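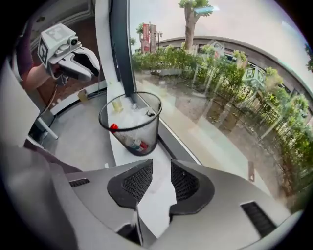 M. Boström, staff trainer, Cundel Public Library

Notes for the talk on running a repair desk in a small branch. Wednesday session, 27 minutes, then questions. Slides are sparse on purpose, so the detail is in here.

Start with the number. Last year people brought us 3,000 things. Lamps, toasters, jackets with dead zippers, a lot of kitchen scales. Pause. Then say that we didn't count what got fixed for the first few months, and that I would do that differently.

What the desk is. A long table near the side entrance, open 2 evenings a week. You bring something in, you sit down with a person who knows a bit about it, and you work on it together. You don't drop it off. Say this twice, it is the thing other branches get wrong. Giladley ran theirs as a drop-off for the first summer and by August they had a storeroom full of vacuum cleaners with no names on them.

Intake form. Show the old one and then the new one. The old one had 19 questions and people gave up at the fourth. The new one asks what it is, what it stopped doing, and whether you have already opened it. The last question saves the most time. If the answer is yes, ask where the screws are.

Tools. Don't read the list out, it's on the handout. Points to make:

Buy good screwdrivers and cheap everything else. Ours are still the first set.

Label the drawers on the front and also on the inside. Tools go back to the wrong drawer when the drawer is open and you can't see the front.

One multimeter is too few. Two people will want it at the same moment.

Sewing gets its own table with its own light. We had it next to the soldering for a while and there was always grit in the fabric.

Electrical safety. Slow down for this part. Anything with a plug gets a visual check of the cord before it gets opened, and a test before it leaves. We do not open microwaves. We do not open anything with a swollen battery, it goes outside in the metal bin and we call the city. People will be annoyed about the microwaves. Have the card ready with the address of the shop on Linolo Street that takes them.

Parts. This takes up more staff time than the repairs do. Belts, fuses, zipper pulls and lamp sockets we keep in stock. For the rest we write down the model number and the visitor orders it and comes back. We tried ordering for people and it turned into a second job — money, returns, phone calls. If somebody asks how to handle donated parts, say we take them only if they are sorted.

What people ask for that we don't do: watches, phones with cracked screens, anything gas. Keep that slide up while you talk about the waiting list.

Waiting list. Numbered tickets, first come first served, last ticket handed out at 7:15. Before that we used sign-up times and half the chairs sat empty while people stood at the door. Tickets are fairer, and people go and read while they wait. Checkouts on those evenings are up, and the director likes that graph, so show it.

Things that can't be fixed. Give this a couple of minutes. Somebody brings a radio that belonged to a parent and it is past saving. Let them sit. Tell them plainly what's wrong and what would be needed. Offer to put the case back together neatly. I have had more thank-you notes about those than about the toasters.

If there's time: the lamp story. If not, go straight to the handout and say where the extra copies are.

Questions I expect. Insurance (we are covered under the branch policy, check yours). Age limit (under 14 with an adult). Noise (yes, it is noisy, tell the reading room ahead of time).

Leave the last slide up with the form on it so people can photograph it.

Comments

Branchlady: We used your three-question form at our first evening. The one about whether it's been opened is worth its weight. Do you keep the forms afterward?

mboström: We keep them until the end of the year, names cut off.

tw_sews: Please tell people to bring the thread that matches. We never have the right green.

Oldradio: You didn't tell the lamp story.

Contact: Staff Training, Cundel Public Library | © Cundel Public Library | Back to top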